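From: Erasto Makori
To: bench-automation list
Date: September 7, 2020
Subject: Re: Gripper fingers and bins for next budget

Jeptoo Were wrote:
> Before I sign off on the Prellero quote, can someone confirm
> we need 24 sets of fingers? We bought 4 in April. Also, is the
> Cudov bin line a want or a need?

Jeptoo,

The quantity is right if we keep both cells running. The printed fingers wear at the tip, and we change them in pairs. Subira has the change log and can send it to you. Prellero holds the unit price only at 24 and up. Below that we pay the small-order rate plus a setup fee on each order, so splitting it over two quarters saves nothing.

The bins are a need, but a smaller one than the quote says. Picking thin flat items from a clear container inside a larger bin leaves the finger very little room at the wall, and clearance depends on the bin as much as on the finger. 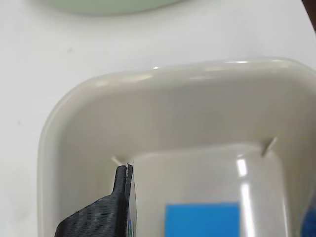

I would therefore fix the bin size first and order fingers second. Elibariki asked Cudov for 40 bins. Cut that to 4, test the two wall heights they offer, and move the rest to a later line. Salgado has not answered on lead time, so please leave them out of the comparison for now.

Still open: Gladys needs the cost center for spare mounting screws. They were left off the Prellero quote and should go on the same order.

Erasto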